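Why Our Grippers Lied About Being Closed
Project report, Skudus team
Jirayu Sukprasert and Nana Appiah

When we picked this project we thought the hard part would be teaching an arm to put things in a cup. We never got as far as the arm! What ate most of our semester was a fault in the hand-held grippers we use to record demonstrations, and we ended up liking the fault so much that we made it the report.

The setup is simple. One person holds a gripper in each hand, squeezes a trigger to close the fingers, and does a small tidy-up job on a white board. Every squeeze is logged as a finger opening, where 0 is shut and 1 is wide open. Our program, Mandagi, lines up those numbers with the video so a learning model can use both.

In February we had 572 recordings and felt great about it. Then Nana plotted the opening values for the hairbrush task, and a lot of them said the left gripper had gone to zero while the brush was in it. A round hairbrush handle is not zero wide. Something was wrong, and it had been wrong for a while.

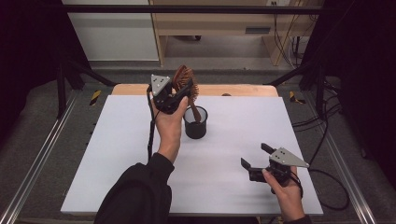 Jirayu thought at first it had to be the software, that a value this clean could only come from a bad default, and that the hardware should be left alone until the log reader had been checked line by line.

So we checked the log reader. It took a week and it was fine (we did fix two unrelated bugs, so no regrets). The raw files already had the bad zeros in them before Mandagi ever touched them.

Next we tried the cable. We sat with one gripper and wiggled the cable near the plug while watching the live value, and on the fourth or fifth wiggle the number dropped straight to zero and stayed there. We both yelled. The plug was working loose whenever the wrist turned down and in, and that is exactly the turn you make when you lower something into a cup. When the signal dropped out, the gripper firmware filled in a zero and carried on as if everything was normal. No warning, no gap in the file.

That second part is the real failure, in our opinion. Loose plugs happen. A missing reading that looks the same as a closed gripper is much worse - you could train on it and never know. 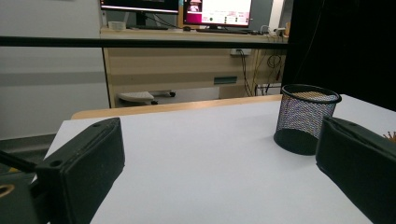 Photo: Skudus team

We made three changes. The cable now has some slack at the wrist and a clip that takes the pull, so the plug doesn't. The firmware sends a "no reading" code when the signal is lost, and Mandagi stops the recording and beeps. We also added a start check: open all the way, close all the way, hold for a second. If the numbers don't follow, you can't record.

Then we went back through the old data. Of the 572 recordings we kept 517 and threw the rest out. That hurt, but it felt good to trust the set again. To test the fix we did 300 new runs with the same objects and turned our wrists as meanly as we could. The beep went off in two of them, both with the clip left open, and there were no false zeros in any file.
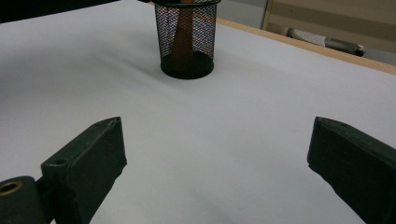

We also wanted to know how much harm the bad data would have done, so we trained the same small model twice, once on the full set and once on the cleaned one. We gave each version 40 tries in the simulator. The one trained on everything liked to shut its fingers early, before it reached the object, and it did this with total confidence. The cleaned version still misses plenty, but it misses like a beginner, by a bit to one side.

There is more we would like to do. The start check only looks at the beginning of a recording, so a slow drift in the middle could still get past us. Nana has a half-written script that compares finger opening in the video with the logged value, and it works well on dark fingers against the white board, less well when a hand gets in the way. Jirayu wants to try a locking plug in place of the clip. The parts are ordered, and the wiring notes are in the project folder next to the Mandagi code for the next team that picks this up.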